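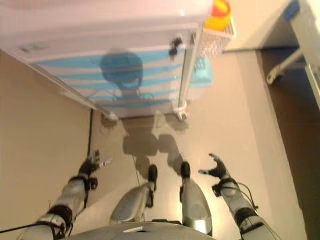

Do floor rules for humanoids make any difference, or are they just paperwork?

Posted in: Workplace robots, safety and practice
April 2019

We have a humanoid at our site in Gallmont and a second unit may come in June. Before that happens, management wants us to adopt the Stison floor checklist, which somebody brought over from the Damville building. It has 22 items. I've read it twice and I can't tell which ones keep people safe and which ones were added so the page would look full.

The ones I have doubts about:

Item 3: no cable on the floor inside arm's reach of the robot.
Item 8: all furniture on casters to be locked or taken out of the work area.
Item 9: a taped line 300 mm outside the farthest point the fingers can reach.
Item 14: no covers, sleeves or gloves on the hands unless they are written into the risk assessment.
Item 17: a second person present any time the hands are working near the floor.

Our space is the usual thing. White cabinet on casters, a table on casters, a wire basket off to the side, a thin cable coming out from under the cabinet and running toward the robot's feet. It would take a morning to clear all that, and it would creep back within a week. I'm not against rules. I've just been handed a lot of checklists in my life and most of them were written by people who had never stood next to the machine. Which of these would you keep?

Posted by floorplan_skeptic

cornerbench

Keep 3, 8 and 9. Argue about 14. I'd rewrite 17.

Cables first. People hear "cable on the floor" and think about someone tripping, and yes, that counts. But on a robot that reaches down, the hand gets to the cable before your foot does. Open fingers are very good at hooking thin things. The machine's own wiring is the other half of it. If there are loops of cable outside the arm at the wrist or elbow, they need to be looked at before every session with the arm moved through its full range by hand, power off. The Stison list, at least the copy I have, says nothing about cables on the robot itself. I'd swap one of the filler items for that.

Casters: lock them all, and push on the furniture afterward to see if the lock holds. A cabinet that rolls when an arm leans on it is a different hazard from one that doesn't, and whoever did your risk assessment probably assumed it stays put. If it has no locks, take it out.

The 300 mm line I would keep, but measure it yourself. The number on the sheet is somebody's guess. We use 400 at our place because our floor is slick and the robot's feet shift a little when it bends over. Nobody has shown me a test behind either figure, so don't let anyone tell you one of them is "the standard." Write down how you got yours and who is allowed to change it.

On item 14, the list has the right worry and the wrong fix.

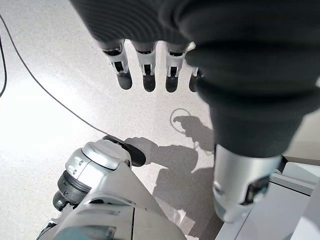 A thick knit cover that leaves the fingers out is fine by me as long as someone has thought about it. What I want to know is whether it can slide down into the finger joints, whether it can catch on the other hand when the two work close together, and whether it hides something you are supposed to inspect. A cover over the back of the hand means you can't see the back of the hand. So the inspection has to say "cover off, look, cover on," and it has to be initialed. Writing "gloves: yes" in the risk assessment takes two seconds and changes nothing.

Same goes for pads or anything else added to a hand. If it wasn't on there when the reach was measured, measure again.

As for 17, a second person with nothing to do is one more person to get pinched. Say who holds the stop, where they stand, and that they don't carry a phone. Otherwise drop it.

lowvoltage_dad

I think you're overthinking this. Just follow the list. If something goes wrong and you skipped an item, guess who gets asked about it. We did the Ansah course and they said pretty much the same.

tapeandchalk

I disagree with the reply above, following a list you don't believe in is how you end up with a sheet full of check marks and a cable in the same spot every time.

Two things I'd add to cornerbench. First, look for shadows. With a strong light behind the robot, its own shadow falls right where the hands are working, and a thin dark cable is a lot harder to pick out there. We moved one lamp. Cost us nothing and it isn't on anybody's checklist.

Second, the basket and the odds and ends off to the side. Pick a spot for them outside the line and tape that too, or they will drift back in. A morning of clearing sounds like a lot until you've done it once - the second time took us some 22 minutes, mostly waiting for a person with the cabinet key.

I'm still not convinced the sheet needs that many items. Ours is down to one side of a page and people read it now.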